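Small Knots, Slowly: An Afternoon with Florin Ilie

Florin Ilie keeps a spool of thread in his coat pocket. I noticed it because he had been tying knots around the handle of his coffee mug for most of the time it took me to find my notebook, and by the time I had it open there was a tidy little row of them, all facing the same way.

"Sorry, I do this on the train too," he said. "People move seats."

He has been teaching suturing at the Olteanu skills lab in Plurkport for long enough that some of his first trainees now send him trainees of their own. The lab is up two flights of stairs above a print shop, and it smells of rubbing alcohol and, faintly, of ink. I had come to ask him about the practice pads, which is the part of the job he is fondest of, and I left a good deal later than I had planned with a page and a half on the subject of thread alone.

He came to it by way of his grandmother, who altered wedding dresses and would not let him touch a pair of scissors until he could close a hem by hand. "She had a way of looking at the back of the cloth first," he told me. "She'd turn it over before she even glanced at the front. I still do it. I'll be looking at somebody's stitches and I want to flip the pad over, and of course all that's there is the underside of a pad!"

The pads come from a small maker called Carnura, and he is particular about them. He wants a surface that gives a little when the needle goes in and then pushes back. The older kind he learned on, he said, was like sewing an eraser – you could pull as hard as you liked and it would forgive you, and so you learned to pull too hard. A softer pad shows it right away. The edges pucker, or the thread starts to cut in, and there is your lesson sitting in front of you.

"I like it wet, too," he said. "Dry practice is fine for your first week. Then you get it wet and everything you thought you knew about holding a thread goes out the window."

I asked what he has people sew. Almost always the same thing, he said: a straight incision closed with interrupted sutures, each one its own stitch with its own knot, trimmed before you go on to the next. A running stitch is quicker, and beginners are always itching to get to it, but he makes them wait. If one interrupted stitch is bad you can take it out and leave its neighbors alone, and he thinks that is a kind thing to offer a person who is learning.

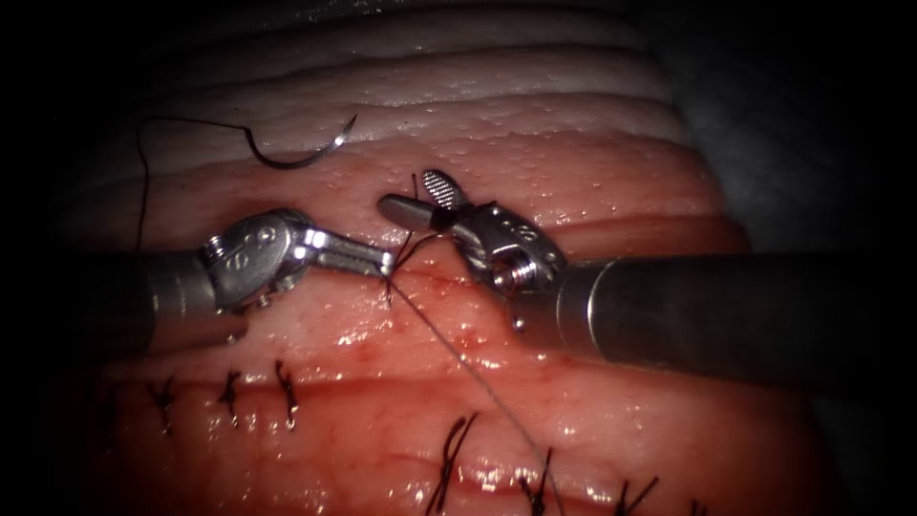 Three stitches finished on the second incision down, and a knot being tied above.

We talked for a long while about tails, meaning the short ends left standing after the knot is trimmed. I had assumed these were a matter of taste. They are a little bit, he allowed, but cut them too close and the knot can work itself loose, and leave them long and they get in the way of the next one. He likes them to look like the bristles on an old toothbrush, and he has said so to so many people that somebody once gave him an old toothbrush for his birthday. It lives in the supply drawer.

Then there is the long end, the one still attached to the needle. This is where he sees the most trouble. A beginner watches the knot and forgets all about the needle, which gets dragged along, or flipped over, or tucked under something. "Put it down somewhere you can see it," he said. "Lay it on the pad, know which way the point is facing, and then go and tie your knot. It takes you two seconds. Looking for it takes a lot longer than that, and you'll be holding your breath the whole time."

He gives his trainees a target of 900 knots before he will sit down and look at their work closely. I asked whether it had always been 900. It used to be 1000, he said, and then one September a young woman came in with a shoebox of used pads, very tired, and told him she had stopped a hundred short and would he please just look. He looked. They were lovely. He changed the number that same evening.

"And I don't check," he added. "I can tell by the fifth stitch anyway."

The lab shares its supply order with Nerkico, a training center across the river, and while we were talking a box arrived that was meant for them. Florin opened it, found the wrong size of thread, closed it again, and carried on with his sentence. He was telling me about the square knot, and how the second throw has to go the opposite way from the first, and how he can hear his grandmother every time someone gets it wrong.

When it was time for me to go he handed me a length of thread and asked me to try one on the mug. Mine slipped. He undid it and passed the thread back, and I missed the 5:00 bus.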